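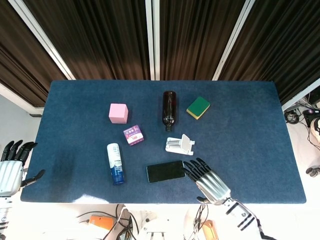
**Mosgate Camera Club, guest slot - speaker notes, November 18, 2025**

*Slide 1: Do you need a new lens?*

- Say hello, thank Rosalba Colombo for having me. Keep it short.
- Ask for hands: who bought a lens this year? Who has printed anything from it?

*Slide 2: The sharpness claims*

- Hiton says its new 40 mm is "visibly sharper" than the old one. Visible to whom, at what size?
- I shot both in April from the same tripod. Made 17 prints, mixed them up, asked six members to pick the new lens. They might as well have tossed a coin.
- Small test, I know. Still bigger than the one in the brochure, which gives no method at all.

*Slide 3: Coatings*

- Pagano charges $86 extra for the coated version. I'd like to see the flare test with the hood on. Haven't found one.
- Pause - someone will bring up colour. Colour gets changed in editing anyway. Move on.

*Slide 4: Software that "fixes" soft files*

- Clideo demo, before and after. Zoom right in on the eyelashes. Some of those were made up by the program.
- Fine for a holiday snap. I wouldn't enter it in a nature category.

*Slide 5: What I'd check first*

- Shutter speed. Dirty front element. Focus point on the wrong eye.
- Rent before you buy, and use it in the bad light you normally shoot in.

Questions. If the mirrorless argument starts, cut it off at the tea break.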